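Section 4. Stocking the Produce Shelf and Filling the Basket

Applies to: Rallus slatted shelf, all tiers, and the blue hand baskets. If you have the older Comine wire rack skip to Section 6, different clips.

Do Section 3 first (leveling feet). Don't stock a shelf that rocks.

Before you start

Wipe the slats. Dry cloth only, bare wood, it stains.
Check every slat for splinters. Sand, don't varnish.
Shelf goes back against the wall, long side to the aisle.
Have the basket on hand, plus whatever stock came over from Zunholm in the crate.

Part numbers: basket 1568 on the order form, the parts list prints it as 1,568. Same thing. Spare slats come in packs of 15.

4.1 Loading the shelf

1. Start at the bottom tier. Small red stock goes here, tomatoes and so on. Heavy first, the shelf sits better.

2. Middle tier: bagged greens. Stand the bags up with leaves toward the aisle. Leave the plastic on. Greens with no bag go behind the bagged ones.

3. Top plank: napa cabbage. Lay them on their sides, never on end, they roll. One deep only.

4. Step back and look from the aisle end. Anything hanging past the edge of a slat, push it in.

CAUTION: Top plank has no lip. Do not lean on it and do not stack a second layer of cabbage. Load limit for the top plank is 15 lb, and it's printed on the underside where you won't see it once it's loaded.

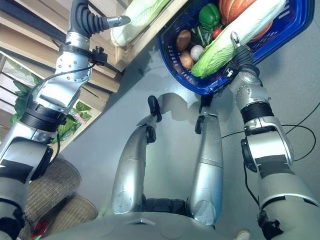

Greens on the middle tier will slump after an hour or two. Normal. Pull them forward and stand them up again when you do the noon check. If the bags have fogged up, swap them, a fogged bag looks old even when the greens are fine.

Note: the gaps between slats are there for air. Don't line the shelf with paper. Duygu Türkmen at the Ekinci shop tried green paper in December and the bottoms of the cabbages went soft, so the liner is gone from the parts list as of this edition.

4.2 Filling the basket

The display basket should look like a real shop, mixed, full, a bit uneven. Not sorted by color.

1. Set the basket on the floor next to the shelf, handle folded down flat against the rim. Handle up gets in the way of everything.

2. Pumpkin in first. One end, hard against the wall of the basket. It's the biggest piece and nothing else will fit right if you leave it for later.

3. Green pepper beside the pumpkin.

4. Potatoes down the side wall. Onion next to the potatoes.

5. Carrots on the diagonal, red pepper in with them.

6. Tuck a few leafy bits into the gaps. Small ones. Don't bury the onion.

7. Napa cabbage last, on top, laid diagonally. Take it from the top plank and slide the next one over to fill teh space.
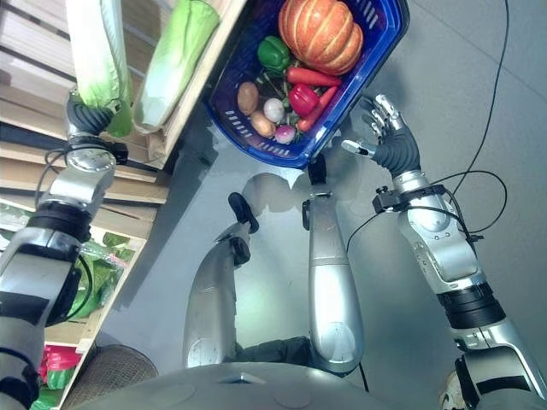
Fig. 4-2. Basket before step 7, second cabbage on the top plank.

Note: if the cabbage won't lie still, turn it so the white end is down in the low spot and the leaves go up over the rim side. Works most times. If not, move a carrot.

Note: tomato is optional. If you use one, it goes between the pepper and the cabbage where it can't roll.

CAUTION: Don't carry a full basket by the rim. Handle up, two hands, bend your knees. Handle pivots are good for 400 lifts in the Comine test sheet, then replace. Write the swap date on the tape inside the handle.

4.3 Taking things back out

Reverse order, more or less. Cabbage off first and back on the top plank. Then peppers and carrots. Pumpkin last, from above, whole hand around it, fingers down the ribs. Don't pick it up by the stem end, and don't tip the basket to roll it out, it takes the onion with it every time.

Check the floor of the basket. Bits of leaf get stuck in the slots. A dry paintbrush gets them out, a wet rag just pushes them further in.
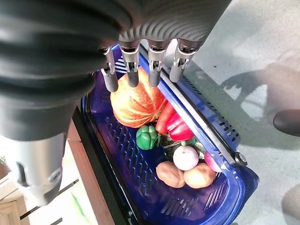 Can I put the pumpkin in the middle of the basket instead of at one end?
It will fit, but the cabbage then has nowhere flat to lie and ends up balanced on top. Keep the pumpkin at the end. If you need a centered look for a front window use the bigger basket, order no. 800, and two cabbages.

4.4 Final check

Do this at opening and again at 3 pm.

Shelf: top plank has at least one cabbage on it, lying lengthwise. Greens upright. Nothing on the floor.

Basket: orange, red and green all showing from the aisle. Carrots visible, not shoved under. Rim clear the whole way round so the handle can come up.

Baskett sits right beside the shelf, a hand's width off, no closer. It scuffs the wood.

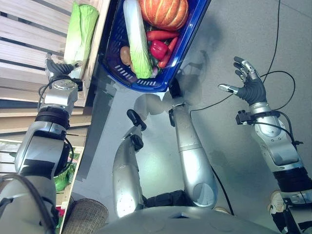
Fig. 4-4. Packed basket beside the shelf, one cabbage still on the slats.

If the basket looks thin, add greens before you add another potato. Potatoes sink.

Missing pieces: note them on the crate slip and send it back with the empty crate. Zunholm refills on the next run.

Next: Section 5, price cards and hooks.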